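Wednesday, August

Flooring trial, Stakatstead residence, small bedroom. Entered by K. Nishimura.

Relative humidity at the site was logged at 44 percent on arrival, pressure 1,016 hPa. The second coat of Dillen hard oil was applied to the test boards at 9 a.m. and buffed by F. Sayegh. Gloss readings are to be repeated after 700 hours of cure – the earlier schedule is withdrawn.

The Østergaard moisture meter disagreed with the bench unit on two boards. M. Panagiotou will recalibrate before the next visit. Until then, readings from those boards should not be entered in the summary table.

Sample offcuts are stored on the upper shelf, labeled by coat.
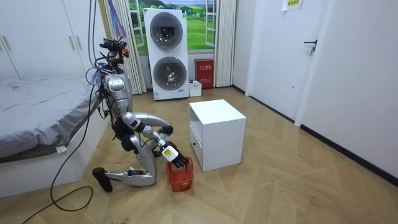

Small bedroom, light parquet, red basket beside the white cabinet.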